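Stiff knobs and the case for practice boards (long, sorry!)
Hirkside Hobby Forum > Home & Hands
13 replies | 2,221 views | 4 shares

mosturamoth
I've been putting off asking this because it feels like such a small thing, but here goes. My hands have been stiff all winter, and since January I've had trouble with the knobs on my old Bawa stove and with getting lids off jars. My niece thinks I should just replace the stove. I love that stove! Has anybody had luck with those practice boards, the kind with things to turn and pull on, or is it money down the drain?

fernandkettle
Oh, I feel for you. I went through this after my wrist healed, and a board helped me a good deal, though I'll admit I was stubborn and did it every single evening while the kettle came up. I kept it to 10 minutes. Mine was a homemade thing with old cupboard knobs, nothing fancy, and I still have it in a drawer somewhere under the tea towels.

Pick parts in a color that stands out from the board, too. My first one was brown on brown and I spent half my time squinting at it.
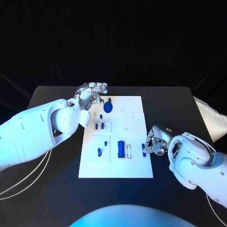
Reply #3

stotier_fan
I'm going to disagree a little, and I hope kindly. I bought the Stotier board and used it faithfully, and what I got good at was the Stotier board. My jars were just as stubborn as before. If the trouble is the stove, I'd practice on the stove (burners off and cold, of course) and put the money toward a rubber jar grip.

fernandkettle
That's fair, and I do love my jar grip. But some of us won't stand at a cold stove twisting knobs, and a board can come with you to the couch. I'd still say see a hand therapist before buying anything. Mine changed how I was holding my thumb, and I'd been doing it wrong for months.

quiltsandbeans
Can I put in a word for bread dough? I know it isn't for everyone, but kneading a small loaf did more for me than any gadget, and then there was bread. On sore days I skip it and soak my hands in warm water instead.

mosturamoth
You are all so kind. I've called about the therapist, and I'm going to try the jar grip and the dough while I wait. I'm keeping the stove, and my niece can grumble!

stotier_fan
Good for you. If you want my board to try, I'll happily mail it. It's only holding down a stack of seed catalogs.

Last updated: Feb 26, 2025
Contact | Copyright Hirkside Hobby Forum | Back to top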